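Serkar recalls 3211 Trurnen vans over parking brake software

15 June 2026

Van maker Serkar is recalling 3211 units of its Trurnen light van to correct a fault in the electronic parking brake control module. The module can misread the position of the rear left caliper motor and report the brake as fully applied when clamping force is below specification. A van parked on a slope may roll.

The fault is limited to vans fitted with the Pal brake controller, software version 19. Of the affected vans, 1166 are the long-wheelbase variant, where the higher gross weight makes movement more likely.

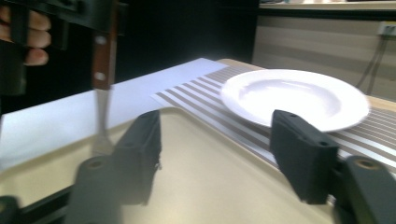

A tray and a plate on a striped placemat.

Serkar traced the error to a calibration table written to the module at the Tillis assembly plant. The table was meant for a caliper with a shorter motor stroke, so the module ends the clamping cycle early. No warning lamp comes on, and no fault code is stored.

"The service brakes are not affected, and the mechanical parts do not need to be replaced," said Pushpa Joshi, head of vehicle compliance at Serkar. "The module is reflashed and the caliper is then cycled to relearn its end position."

Dealers will carry out the update free of charge. Vans that have already had the module replaced under warranty must still be checked — some replacement units were loaded with the same table. Owners will be notified by mail, and Serkar expects to complete the work by November.

Until the update is done, drivers are advised to park on level ground where possible and leave the transmission in Park, or in first gear on manual vans. Wheel chocks should be used when loading on a grade.
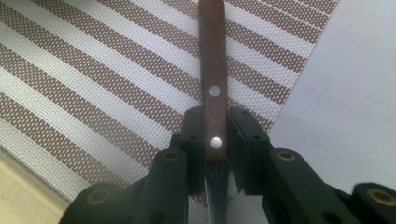

Can the update be installed over the air?
The brake module is not connected to the van's wireless update system, so the new software has to be loaded by a dealer through the diagnostic port.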